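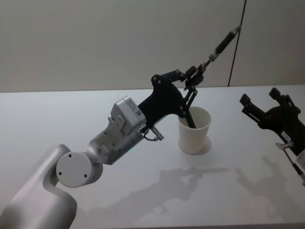 ## Visit to the Brostden workshop, April

Eoin Gallagher has been putting together a two-arm table at the Brostden shared workshop and let me come by at 8 in the evening to look at it. The room is up two flights at the back of the old Dunevico building. Ring the lower bell.

The task is pens and a paper cup. He wants the arms to pick one up, hold it upright and drop it in the cup, over and over, with both grippers working the same small patch of table. He has logged around 2,000 tries since winter. His last set of 50 was mostly good, and the misses were nearly all at the rim.

We talked for a while about cables. He would like them all off the table and up the wall, but the clips he ordered were the wrong size.
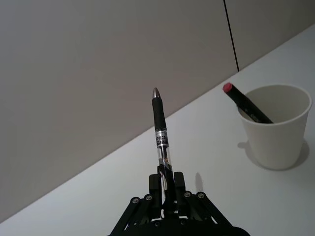 ### Grip

Ballpoints are harder than markers, Eoin says – the barrel is thin and turns in the fingers. He sets the closing force by hand and writes it on a sheet by the door. Next job is new finger pads.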